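Home Care Notes
Floors > Hard Surfaces > Tile

Sweeping Glossy Tile With a Broom and Dustpan

By Ritu Agarwal
Updated 7 May 2022
3,539 views

Glossy tile is an easy surface to sweep and a hard one to sweep completely. Solid litter moves with very little force. Fine dust does the opposite: it sticks to the glaze, drops into the grout lines, and shows up again as soon as the overhead lights hit it at a low angle. The notes below cover dry sweeping of glazed floor tile indoors. They do not cover unsealed stone or outdoor pavers.

Tools

A broom with soft, split-end bristles is the correct type for glazed tile. Stiff bristles flick light debris forward instead of carrying it. Check the bristle tips once a month. If they curl outward by more than the width of a finger, the broom will no longer reach into the grout and should be moved to the garage.

Bristle width matters less than people expect. A head between 9 and 12 inches fits between chair legs and still covers open floor at a reasonable rate.

The dustpan should have a straight front edge with no chips. Lay it on the tile and look along the floor from the side. Any visible gap under the lip means that fine grit will pass beneath it. A rubber lip closes the gap. If the pan has no lip, a strip of damp paper towel under the front edge does the same job for one session.

A long-handled pan saves bending and allows one hand for the pan and one for the broom. Its weak point is the joint where the handle meets the pan. A loose joint lets the front edge lift during the stroke. Tighten it or replace the pan.

Before you start

Switch off fans. A floor fan or a fan on a stool moves enough air to push wrappers and lint out of a pile, even on the low setting. Wait until the blades stop.

Pick up cloth items by hand. A towel or rag on the floor traps dust underneath and drags it when pushed with a broom. Shake it outside and put it in the wash.

Lift cords. Power strips and network cables collect more dust than any other object on a floor, and sweeping across them snags the bristles. Unplug what can be unplugged, or raise the loose lengths onto the table while you work under it. Do not push a wet or damp broom near a power strip.

Bring the trash bin to the work area. Carrying a full pan across a clean floor is the most common cause of a second sweep.

Order of work

1. Start at the wall farthest from the door.
2. Sweep the edges first, pulling debris out from the baseboard with short strokes.
3. Sweep under tables and chairs next, from the back legs forward.
4. Sweep the open floor last, in overlapping strips.
5. Collect every strip into a pile before going on to the next.

For a room of 400 square feet, plan on several small piles. A single pile pushed across the whole room sheds dust the entire way, and most of it ends up in the grout.

Stroke direction

Run the first pass parallel to the longer grout lines. Run the second pass at an angle to them. The parallel pass clears the joint, and the angled pass picks up what the joint edge released. On 18-inch tile the joints are far enough apart that a second pass is needed only in front of the sink, at the door, and around the dining table.

Keep the broom head in contact with the floor for the full stroke. Stop the stroke at the pile and lift straight up. A stroke that ends in the air throws the lightest material, usually hair and crumbs, a foot or more past the pile.

Collecting into the pan

Set the pan flat with the open edge facing the broom. Tilt the handle back slightly so the lip presses on the tile. Sweep toward the pan with strokes no longer than the depth of the pan itself. Long strokes build speed, and fast debris bounces off the back wall.
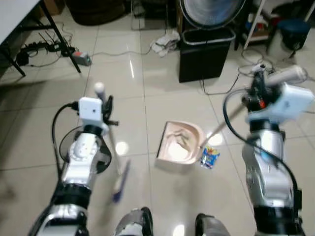
Take small hard pieces first, then fine dust. Hard pieces roll, and they are easier to control before the area around them has been disturbed. After each group of strokes, move the pan back an inch and sweep up the line of dust left at the lip. Repeat until the line is gone. Two or three moves are normal. If the line is still there after five, the lip is worn or the floor is damp.

Food wrappers and other light packaging

Wrappers are a separate problem. A crumpled wrapper is light and springy, and it tends to ride up over the front edge of the pan or roll off to one side. It will also carry crumbs with it and drop them along the way.

The simplest method is to pick it up by hand before sweeping. Where bending is difficult, use this sequence:

- Set the pan against a fixed object such as a table leg or the base of the wall.
- Place the bristles on top of the wrapper, not behind it.
- Press down lightly and draw it across the lip in one slow movement.
- Hold the broom over the mouth of the pan while lifting.

Flat labels and scraps of thin paper need the reverse. They cling to glossy tile and the bristles pass over them. Loosen one corner with the edge of the pan, then sweep from that corner.

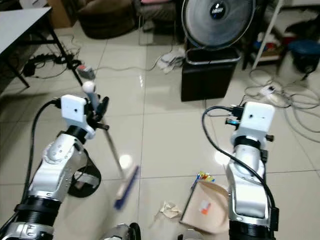 Light packaging at the edge of the pan. Bring it over the lip with a slow, downward stroke.

Emptying the pan

Lower the pan into the bin before tipping it. Tap the back of the pan once against the inside of the liner. Tapping it on the rim sends fine dust back into the room. Wipe the lip with a dry cloth after emptying if the next pile contains hair, which catches on grit.

Checking the result

Turn on the overhead lights and stand at the low end of the room, looking across the tile toward the brightest reflection. Remaining dust shows as a dull patch inside the reflection. This check takes less time than walking the floor and finds more.

A dry microfiber pad run once over the dull patches will remove what the broom left. Mop only after this step. Mopping over fine dust turns it into a film that dries in the grout and darkens it.

Frequency

Kitchen and entry: daily.
Dining area: after each meal, spot sweep only.
Living area and workroom: twice a week.
Under cords and equipment tables: weekly, with cords lifted.

Increase the schedule in June and through the dry months if windows are left open.

Care of the broom and pan

Remove hair from the bristles with a wide comb after each full sweep. Wash the head once a month in warm water with a few drops of dish soap. Shake it out and hang it with the bristles down until fully dry. Do not store a broom standing on its bristles. The weight of the handle bends the outer rows within a few weeks, and the bend does not come out.

Wash the pan at the same time. Rub the lip with a dry cloth and check it for nicks. Light-colored pans stain from coffee grounds and soil; baking soda paste left on for a quarter of an hour removes most of it.

Reader notes

Simin Shokri, Altville, writes that her pan left a dust line no matter how many times she moved it back. She had waxed the floor the week before. Wax residue holds fine dust against the tile, and a broom will not release it. Strip the wax with a cleaner made for the purpose, rinse with plain water, and leave the glaze bare. Glazed tile does not need wax.

A second reader asks whether a rubber broom can be used in place of bristles. It can, and it works well on hair. It is less effective on sand and grit, which pass under the rubber fingers, and it leaves marks on high-gloss tile if the floor is hot from direct sun.

Related pages

Cleaning grout without bleach
Getting cords off the floor
Which mop head for which tile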